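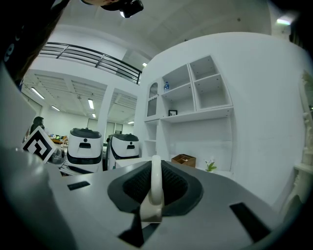 Galindo, Feb 26, 2020

The office opened at the usual hour. The first business of the morning was the revised timetable for Route 18, which has been before us in one form or another for most of the winter. The draft now proposes a bus every 40 minutes in place of the present 60, with the last departure from Tresholm moved later into the evening. Ms. Bañuelos presented the running times. She is satisfied with the figures as far as the river bridge and less so beyond it, where the school crossing delays the afternoon bus on most days of the term.

It was agreed that the crossing cannot be treated as an exception. A timetable that is correct only when school is out will be wrong for the greater part of the year, and passengers at the Tresholm end have written to us on this point more than once. Three minutes will be added to the afternoon runs between the bridge and the market. The morning runs will stand as drafted.

Mr. Jaramillo then raised the matter of the printed leaflet. Tradisent, who have printed our leaflets for several years, have asked for final copy much earlier than before. He considers the request reasonable but notes that it leaves little room for correction, and I recorded my agreement. The last edition went out with the holiday service printed under the wrong heading, and the telephone was occupied with it for a week. Both of us will read the proofs this time, separately, and compare our marks afterward.

The middle of the day was given over to correspondence. A resident of the upper road asks that the stop by the old dairy be restored. The stop was withdrawn when the road was narrowed, and the reasons still hold: the bus cannot pull clear of the lane, and there is no footpath on that side. I have replied to that effect and offered to walk the road with her if she wishes to suggest another place. A second letter, unsigned, concerned the temperature aboard the early bus. It has been passed to the garage.

In the afternoon I rode Route 18 to its end and back in order to observe the market stop. The shelter there needs attention. Its roof drains onto the bench, and the timetable case has clouded so badly that the lower lines can be read only from one side. The driver reports that passengers ask him for the times as a matter of course. I have requested a price from Wonex for a replacement case and asked that it be mounted lower — the present one is beyond the reach of many of the people who depend on it.

On returning I found that the fare question had been put off again, to the July meeting. The present fares will therefore remain through the spring, and the leaflet should say so plainly on its front page.

Still to be done: the Sunday connection at Tresholm, the wording of the notice for the upper road, and a reply to the school regarding the crossing. Ms. Bañuelos will have the corrected running times ready tomorrow.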